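Sornport Help Desk
Ticket: Nolska shelf unit, amber divider panel leaning and rattling
Opened by: Macario Trujillo
Opened: 20 January 2026
Status: Open, waiting on customer
Product: Nolska low shelf with upright dividers (colour: amber)

Original message

Hi there, hoping somebody can point me in the right direction. I bought the Nolska low shelf from your Pliltden store back in September, the one with the see-through amber dividers that stand up in slots, and for the most part I love it. The colour is gorgeous in the afternoon! Trouble is, one of the dividers has never stood properly. It leans toward the window side, and whenever a truck goes past (we're on a bus route too, so that's pretty much all day) it buzzes in its slot like a fly in a jar.

The other dividers are fine. Same slots, same panels as far as I can see, and they stand up straight as you like. It's only the second one from the left.

What I've tried so far:

Pulled the panel out and gave the slot a vacuum with the crevice tool. Got a bit of sawdust and a bread tag out of it, no difference.

Turned the panel round so the dark edge faced the wall. Still leaned, same direction. So I figured it was the slot and the panel was off the hook, but read on.

Swapped it with its neighbour. The neighbour leans in that slot too, but less. And the bad panel leans a tiny bit in the good slot. So now I think it's both, which is annoying.

Checked the shelf with a level. Side to side it's spot on. Front to back it was out a touch, so I wound one of the feet down and now that's good as well. Panel didn't care.

I did ring the store first and the fellow there was lovely but he only had the Fontes range in front of him, and those have clips, so we were talking past each other for a good while. Mine doesn't have clips. It's just a slot.

Can you send me a new panel, or is there some bit I'm missing? The instruction sheet goes straight from putting the feet on to a drawing of the finished shelf with books in it.

Cheers,
Macario

Reply from Sornport support

Hi Macario, thanks for all the detail. Two things, please. Could you tell us whether your panel is the glass or the acrylic one, as both were sold in amber that season, and could you check for a strip of clear film along the bottom edge? It is easily missed and it can fold over when the panel goes in. Please don't force or tap the panel until we know which sort it is.

Update from Macario

Well, I feel silly on one count. There WAS film! Not a whole strip, just a shred of it, folded up on itself at one corner and stuck down so hard I'd taken it for part of the panel. I got it off with warm water and a thumbnail. It's definitely better. The lean has halved, I'd say, and I can stand the panel up and walk away without looking back at it.

As for glass or acrylic, I honestly can't tell you. I've never been any good at this. It doesn't ring when I flick it, but then it doesn't sound like plastic either, more of a tock. It's cool to touch but so is everything in that room. There's no stamp on it anywhere and the carton went out with the recycling ages ago. My neighbour reckons acrylic because of the weight, my sister reckons glass because of the way the light sits on it, and neither of them has ever owned one. Is there a way to check that won't wreck it? I saw somebody online suggest a hot pin and I'm not doing that.

I kept a bit of a log over the weekend, in case it's handy.

Saturday morning. Film gone, panel back in its own slot. Leans a little. Buzzes when the bus goes past but not for cars.

Saturday arvo. Folded a strip of baking paper and slid it in beside the panel. Buzz gone. Looks terrible though, you can see the paper right through the amber, it shows up as a pale stripe down low.

Saturday night. Swapped the paper for a strip of black felt (the stick-on sort for chair legs, but I left the backing on). Too thick. Panel wouldn't go down all the way and I wasn't going to lean on it.

Sunday. Trimmed the felt down to a skinny piece and put it only at the back end of the slot, where it can't be seen from the couch. Stands straight! Still straight after tea. One faint buzz when the dishwasher was going, but that could have been the cutlery.

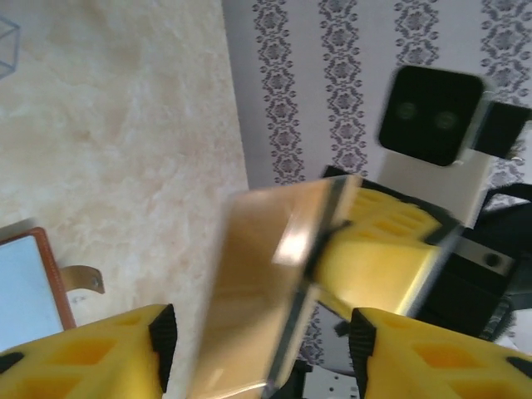
So the felt sort of works, but I don't want to call it fixed. It's a shelf I paid proper money for and I'd like it to stand up without a bit of chair-leg felt shoved down its side. Also the panel has to come out whenever I dust, and each time I put it back I have to fiddle the felt in again with a butter knife, and one day I'm going to scratch something.

Couple more questions while I've got you:

Is the slot meant to be lined? I had a torch down there and the good slots look like they've got a thin dark lining, rubber maybe. The bad one looks bare. If a bit of lining has come away or was never put in, that would explain the lot, wouldn't it?

If it is the lining, can you post me a length of it and I'll do it myself? I'm happy to. I'd much sooner do that than box up the whole shelf, it's got 60 or so cookbooks around it and a plant that sulks when it's moved.

And what should I be cleaning the panels with? I've been using a damp cloth and then a dry one, but fingerprints really do show on the amber, and I don't want to go near it with window spray if it might be acrylic.

Reply from Sornport support

Hi Macario, good work on the film. Yes, every slot should be lined, and we think yours has missed out. We've asked the Pliltden store to set aside a length for you, or we can post it. For the panels, stick with the damp cloth and a drop of dish soap for now. To sort out which material you have, could you weigh one panel on the kitchen scales and send us the weight with its height and width?

Update from Macario

Post it, please, I'm not over that way until the end of the month. I'll weigh the panel tonight, the scales need a battery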